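Revista Gumska. Lista de comprobación previa al cierre del número especial de personas influyentes
Agosto de 2019
Revisa: Lemlem Hadgu. Visto bueno: Alun Mostyn.

1. Criterio de selección publicado junto a la lista
Conforme. Ocupa media columna. Falta decir que se admitieron candidaturas de lectores.

2. Candidaturas recibidas y archivadas
Conforme. 2,798 en total, todas en la carpeta compartida. Cinco llegaron sin firma y quedaron fuera.

3. Lista final de 100 nombres sin duplicados
No conforme. Una concejala figura en Política y en Vivienda. Fuad decide en cuál se queda.

4. Conflictos de interés declarados por la redacción
Pendiente. Falta la hoja de Zewditu Tefera, que trabajó en Arkeo antes de entrar aquí. Arkeo aparece en la sección de Empresa.

5. Cargos y edades verificados con dos fuentes
Conforme, salvo tres perfiles de Cultura. Dagim Derese llama mañana.

6. Perfiles dentro de las 200 palabras
No conforme. El de la directora de Urnex se pasa bastante. Cortar por el segundo párrafo y conservar la cita.

7. Reparto por comarcas y oficios
Conforme con reservas. Mejora respecto a marzo, pero el norte sigue flojo y casi no hay gente del campo. Anotado para el próximo número.

8. Riesgo legal
Conforme. La frase sobre la adjudicación de Gudeta se ha reescrito y lleva ahora la respuesta de la empresa.

9. Imágenes y pies
Pies revisados, sin erratas. Comprobar el crédito antes de enviar.

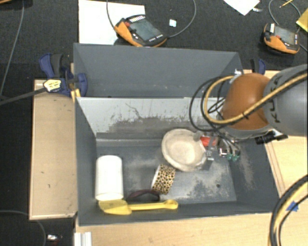 Cuenco de color crema y pinza robótica en un contenedor gris.

10. Portada
Pendiente. Alun prefiere la versión sin nombres. El lomo lleva todavía el número anterior.

11. Envío a imprenta
No enviar hasta cerrar los puntos 3, 4, 6 y 10. Los cambios posteriores se comunican por escrito a Lemlem, con página y línea.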